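Home | News | Donate | Volunteer | Past issues | Contact

Folding tops for the Altari clothing room

The clothing room at Altari sent out 1,956 pieces this year, and most of them were folded at home by people on this list. Thank you. Before the next round of bags goes out, Yamuna Naidu has asked us to run the folding notes again, as the shelves were changed in September and the old folds are now too wide.

The new shelves are divided into slots 30 centimeters deep. A folded top needs to go in with its neckline facing out, so that people looking through the shelf can see the collar and the size label without pulling down the whole stack.

Use a bed if you have one free. A kitchen table is fine for children's clothes, but adult tops hang over the sides and the sleeves pull the rest along with them. Strip the bed down to the fitted sheet and pull the sheet tight. A colored sheet is best for white and cream clothes — you can see the corners and any loose threads much more easily than on a white one.
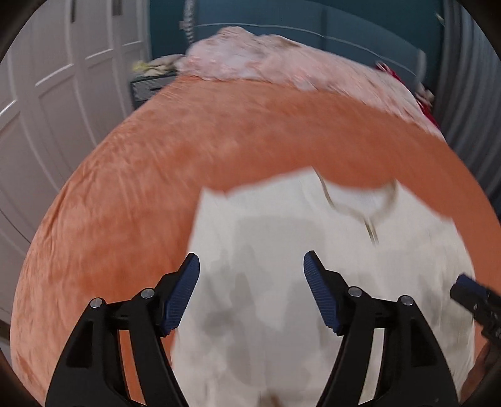

Lay the top flat with the collar toward the head of the bed and smooth it from the neck down. If there is a slit or placket at the front, bring the two edges together before you do anything else. Trim around a neckline creases easily and should not be folded across. Bring each side in toward the middle, then fold the hem up to just under the neckline in 2 turns. Thicker tops may only need one.

Check each piece before it goes in the bag. Small marks on the hem are the thing most often missed. Anything stained goes in the separate gray bag, unfolded. Please do not try bleach on cream cotton. We lost 17 good tops that way last winter.

Crisóforo Quintero has offered to collect full bags from anyone who can't get to Altari. He has room for larger loads now — call the clothing room to get on his route. Bags left at the side door overnight have been getting damp, so please bring them during open hours.

Hangers are not needed at the moment. Paper labels are, in any size.

Contact the clothing room | © 2023 Altari | Back to top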